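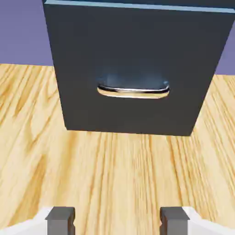
Cheaper kitchens would be welcome, Chanida Kaewmanee told the meeting in Klinhom, but she had yet to see a price list. It was a fair point, and one that Protico spent most of the evening stepping around.

The firm wants to sell fitted kitchens on a monthly plan. Households would pay £37 a month, keep the units for as long as they pay, and hand them back when they move. Protico says the scheme, called Trematent, will save families money and keep old cupboards out of the tip.

How much money is harder to say. The leaflet handed out at the door speaks of "real savings" without setting them against the cost of buying the same kitchen outright. Nor does it say who pays when a drawer front gets scratched, or what happens to a tenant whose landlord wants the old units back.

A trial in Flollholm began in February with 130 homes. Protico calls it a success, and says 20 of those households have asked for extra units. It would not say how many have asked to leave. The contract has a leaving fee of £378, found on the back page in smaller type than the rest.

Asked about the fee, the company said it covered collection and cleaning. Asked whether collected units had been fitted in anyone else's home so far, it said it would write to us. The letter has not come.

Sign-up in Klinhom opens next month. A full price list is promised before then, though the same was said in Flollholm, where residents got theirs after the fitters had been.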